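Unit 6: Looking after the two-arm folding cell
Zistetti Automation Short Course, Brerkton site
Handout revised Mar 16, 2023

Welcome back, and thank you for bearing with us while we found a room big enough for everybody. Last week was all about programming the cell. Today is the humbler business of keeping it in good order, and I hope to persuade you by the end of the afternoon that it is every bit as interesting (I may be biased, having spent a good part of my working life bent over a gripper with a cloth in my hand).

Start with the fingertips. They are thin, they taper, and they do nearly all the hard work, so they wear long before anything else does. Run a fingernail along each edge with the arm powered down and locked off. A little roughness is fine and even helps with cotton, but a burr that catches your nail will sooner or later catch a thread too. Dress it lightly with the fine file from the Gumavell kit, wipe it down, and check again. Scuffs on the big finger blocks look dreadful and matter very little, so please don't spend your morning polishing them!

Next, close the fingers slowly with nothing between them. They should meet at the upper points first. If they touch lower down, slacken the 2 mounting screws, slip in the shim, and nip them up again a little at a time, going back and forth between the two.

Then comes the hem test, my favourite part. Give each arm its grip on a plain T-shirt, draw the hem out between them, and look along it. You want a fairly straight line, without hauling so hard that the stitching suffers. Bunching at the grip is quite usual with soft fabric. Hold for 11 seconds and watch for creep. If the cloth slides, clean the tips before you touch the force setting. At our Cairns workshop in September we lost some 6 hours to a force setting that had been perfectly all right all along, and a dab of cleaner would have spared us the lot.

Write everything in the cell log, including the checks that passed, and bring your log sheets along to the next session.

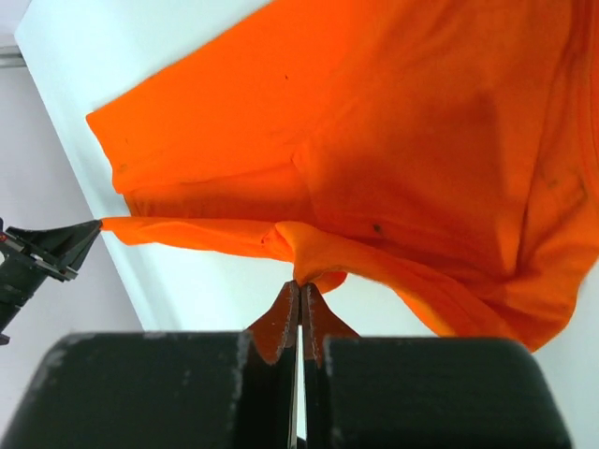
Which should be looked at first when the cloth keeps slipping, the fingertips or the grip force?

The fingertips. Clean them and feel for worn edges, then repeat the hem test, and only alter the grip force if the cloth still creeps.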